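Snack and Pantry Packing – progress note, Stokmont site
19 November 2019
To: Jolene Ruddock. From: Hiba Karam

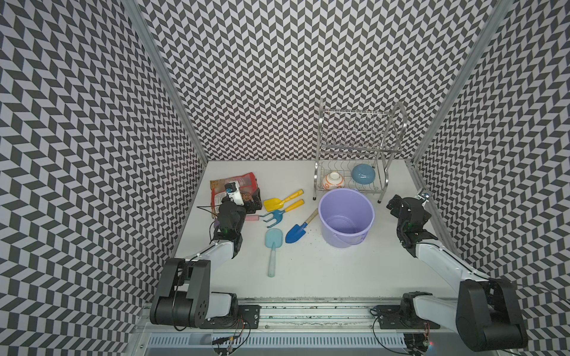
Packing area, chevron panels on three sides. Red snack bag at the left rear.

Quick one this time, full figures with the year end report.

Where we are. Snack packs going out since September, 400 to date. Target for the period was lower so we are ahead, mostly thanks to the second delivery from Dallgate. Four schools on the list now. Pananel still waiting on a signed form, Zaid is chasing.

Packing. Bags sorted by size first, then packed, heavy items at the bottom. Melati rewrote the packing sheet and it fits on one page at last. Crushed bags were the main complaint in the first weeks – down a lot since we stopped stacking them under the tins.

Cleaning. Crumbs in the grooves of the front rail again, needs a brush not a cloth. Added to the end of day list. Floor is pale so anything spilled shows up fast, wich helps.

Spending. On budget apart from cartons. We ordered 30 extra and they came in the wrong size, supplier is swapping them. No cost to the grant.

Still to do
– allergy labels, draft with Raghda Hattar
– shelf for the tall boxes
– 17 feedback slips to type up, most of them ask for less salty stuff
– confirm delivery slot with Dallgate for for the holiday weeks

Need from you: a yes or no on moving the leftover carton money to labels. By Friday if posible.

Hiba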